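The flat at Clurnow, and what it takes to keep its one resident on its feet

2 min read

The first job of the day at Clurnow is the cables. Manouchehr Zarei starts at the head of the robot, where the bundle is thickest, and runs each strand through his fingers back to the rack. He is feeling for flat spots and for places where the jacket has gone soft. Then he does the single black line at the waist, kneeling, all the way along the floor to where it leaves the room.

Lavmont, the firm that runs the flat, has it furnished as a home, with a bed, a wardrobe, a washer and dryer and a nightstand. The robot is a full-height humanoid in silver shells over black joints, and for now it spends its working hours moving a red basket and whatever is in it. The task is simple on purpose. Zarei's trade is the machine underneath, and a short job done over and over shows him which part of it is going out of true.

He keeps a paper log as well as the one on the rack. Every 300 cycles he checks the fingers for play, and every 500 he takes the wrist covers off. The figures came from Vahidi, who supply the joints, and he has left them alone.

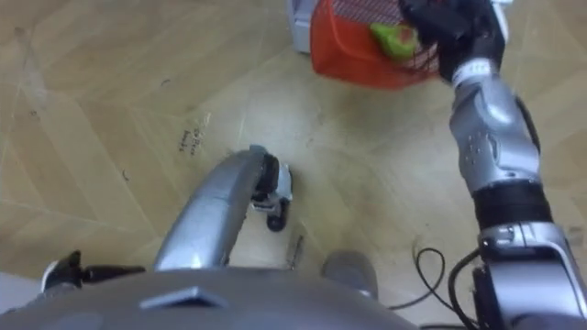 Setting the shoulders

Most of what goes wrong starts at the shoulder and shows up at the hand. An error at the top of the arm too small to see will put the fingertips well to one side of a basket rim. So the arms are zeroed before the legs, with the power limited and the robot held up on the hoist. Zarei brings each joint to its stop, backs it off, and enters the reading by hand.

He used to let the software do it. Last January it accepted a reading from a slipped encoder ring, and the right arm spent a morning reaching past everything it was sent for. Nothing broke, but a day's data was thrown away and he went back to doing it himself.

After the zeroing comes the view from the head. The robot has to be able to look down past its own chest and see its hands, its feet and the thing it is reaching for, all at once. If the head camera has shifted in its mount, the hands arrive short. The cure is a hex key and a lot of patience. The mount is secured with two screws and they have to be tightened a little at a time, in turn, or the camera creeps.

The floor gets written on. Marker is quicker than tape, and a foot doesn't catch on it.

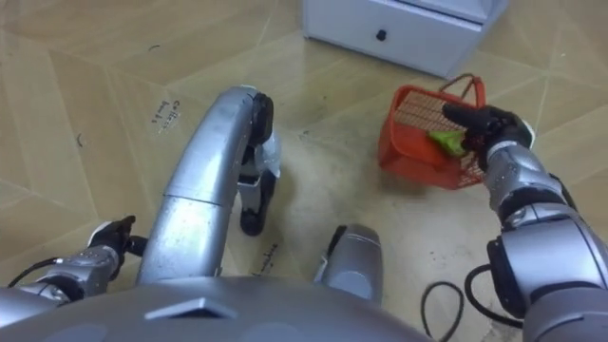

Words: Eun-seong Shim

Feet are the part visitors ask about least and Zarei talks about most. The soles wear unevenly. The robot shuffles a little when it turns, and the outer edge goes first, so he swaps left and right pads when he can and replaces the pair when he can't. A worn sole feels like a balance fault. He once lost the best part of a Tuesday to the ankle controller before he thought to turn the foot over.

The control software is called Zekgate and is updated more often than he would like. After each update he makes the robot stand still for eight minutes and listens. A healthy joint is nearly silent. A badly tuned one hums, and the hum climbs if you put a hand on the shell and lean. He writes down which joint and how high, in words, since he has never found a meter that agrees with his ear.

Only then does he let it walk to the nightstand and take hold of the basket handle.
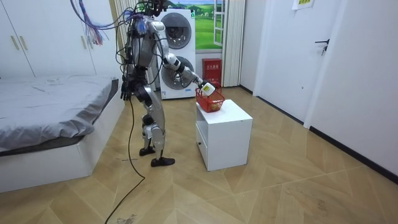

The walk is slow and he stays within reach of the stop button throughout. What he watches is the slack in the waist cable. Too little and it tugs at the hips on every step, and the balance routine fights it until the knees run warm. Too much and there is a loop waiting for a heel. He has tried springs, an overhead reel and a boom, and gone back to laying it out by hand each morning.

I asked what he would change if Lavmont gave him the money. He said a second set of forearms. The covers come off easily enough, but the wiring behind them has to be dressed exactly as it was, and with a spare pair he could do that at the bench and bolt them on over lunch. After that he would like better knee pads, for himself.

By late afternoon the hands are wiped down, the fingers are left half open to take the strain off the tendons, and the robot goes back on the hoist. Zarei fills in the log, caps his marker and switches off the rack last.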